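Projects > Year 9 Science > Light and Colour
Overview | Our Method | Results | Gallery | Contact
Print this page | E-mail to a friend

Can coloured light help you revise?
by Efe Tijani and Tobiloba Oyelaran

We loved doing this project! We wanted to find out if the colour of a lamp changes how well you remember words, so 33 people from our year tried a memory test under blue light and then under plain white light, with a new word list each time.

Everybody got two minutes to read a list and four minutes to write down what they could remember (Tobiloba was very strict with the stopwatch).
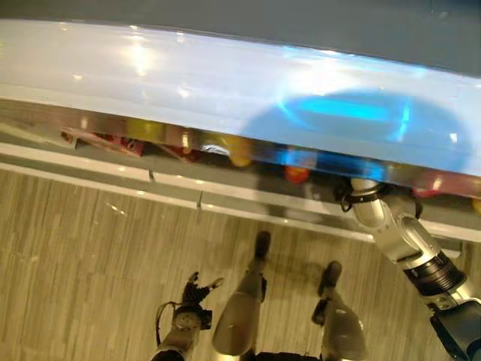

Blue light on a glossy white tabletop. Photo: E. Tijani

The scores were really close, but the blue list won by two words overall! We were so excited that we checked the adding up all over again on Saturday. It is a tiny gap, and the blue list may just have had easier words in it, so next time we would swap the lists over for half the group. We would love to try green as well.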